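Wednesday, November 6, 2019

Sânziana Rusu lost the Hosberg council race in March by two votes out of 3,803. She asked for a recount, got one, and the margin stayed where it was. She is already planning to run again.

"I don't have a complaint about the count," she said. "My complaint is with us. We sent mail to people who had already voted and skipped the apartments on the east side."

Rusu said her campaign spent too much on yard signs and put off door knocking until the last weeks. Her turnout list was old, and 2,000 of the names on it had moved or were never registered in the district. 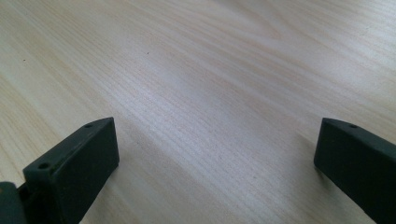 ## The other side of the ballot

Said Metwally ran the campaign that beat her. He agrees that the early vote decided it.

"We were ahead before the polls opened, and then we nearly gave it all back," he said. "Her people did well on the day itself."

Metwally said the sewer rate increase came up at almost every door, while the party fights in the capital hardly did. He expects rates to be the main issue next time too.

Rusu wants the increase phased in over two years. Metwally calls that a delay the town can't pay for. She said she would put her numbers out before the filing deadline.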